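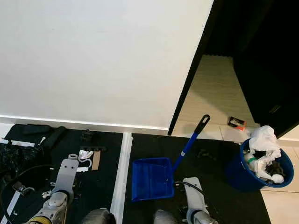 Fig. 6 – Mur blanc mat, plinthe blanche et passage vers un sol carrelé.

Guides > Murs et plafonds > Kragh Mat > 6. Retouches et entretien

6. Retouches sur mur mat

Cette section concerne les murs intérieurs déjà peints avec Kragh Mat et présentant des traces, des éclats ou des trous de cheville. Pour un mur jamais peint, reprendre à la section 3. Pour les plafonds, voir la section 8.

6.1 Avant de commencer

Le pot de retouche contient 400 ml. Vérifier que la référence de teinte inscrite sous le couvercle correspond à celle du chantier. Deux blancs de la gamme peuvent paraître identiques dans le pot et se distinguer nettement une fois secs sur un même mur.

Matériel à prévoir :
- papier abrasif grain 200
- enduit de rebouchage en pâte
- couteau à enduire étroit
- mini-rouleau à poils courts et pinceau à réchampir
- ruban de masquage à faible adhérence
- protection de sol

ATTENTION : ne pas diluer le produit. Une retouche diluée sèche plus claire et laisse une auréole.

6.2 Préparation du support

1. Dégager le pied du mur sur 50 cm et protéger le sol.
2. Poser le ruban de masquage sur le chant supérieur de la plinthe. Appuyer avec le dos de l'ongle, surtout dans les angles et contre les encadrements de porte.
3. Dépoussiérer au chiffon sec, puis passer une éponge à peine humide. Laisser sécher complètement.
4. Reboucher les trous en laissant l'enduit légèrement en surépaisseur.
5. Après séchage de l'enduit, poncer à la main en mouvements circulaires, sans déborder sur la peinture saine.
6. Retirer la poussière de ponçage avec une brosse douce.

Remarque : les taches grasses doivent être lessivées avant le ponçage. Si la tache réapparaît au séchage, appliquer le fixateur Falness (section 4.2) avant toute retouche.

6.3 Application

1. Remuer le contenu du pot lentement, en raclant le fond.
2. Charger le mini-rouleau et l'essorer sur la grille. Il ne doit pas goutter. 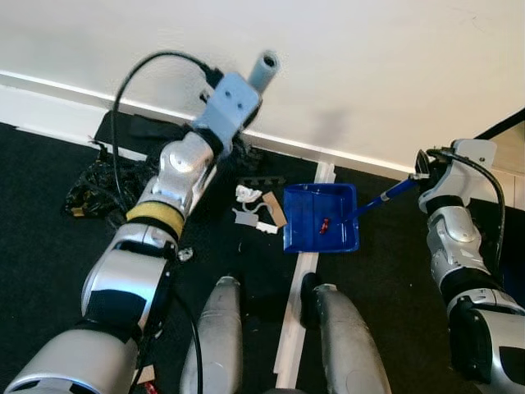
3. Déposer la peinture au centre de la zone et l'étirer vers l'extérieur, en diminuant la pression. Le bord de la retouche doit rester irrégulier, car un contour droit accroche la lumière.
4. Laisser reposer 20 minutes sans y toucher, même si des traces de rouleau sont visibles.
5. Appliquer une seconde passe si l'enduit transparaît.
6. Retirer le ruban pendant que la peinture est encore souple, en tirant vers soi à 45 degrés.

ATTENTION : ne pas éclairer la zone avec un projecteur chaud pour accélérer le séchage.

6.4 Contrôle

Examiner la retouche le lendemain, en lumière du jour et de biais. Une différence de brillant s'atténue pendant les premiers jours. Si elle persiste, repeindre le pan entier d'angle à angle. Les retouches répétées au même endroit finissent par lustrer la surface.

6.5 Conservation

Refermer le pot avec un maillet en caoutchouc et le stocker à l'abri du gel. Noter la pièce et la teinte sur l'étiquette.

Section révisée le 25 août.

Commentaires (3)

Amr Tazi
Le grain 200, je ne l'ai pas trouvé en magasin. J'ai pris du 180 en appuyant peu, aucune rayure visible après la deuxième passe.

Poul Ragnarsson
Au 6.3, c'est valable aussi pour la version satinée ? J'ai un couloir à reprendre en septembre.

Davoud Mazandarani
@Poul Non, sur le satiné la retouche se voit toujours. J'ai dû refaire tout le pan.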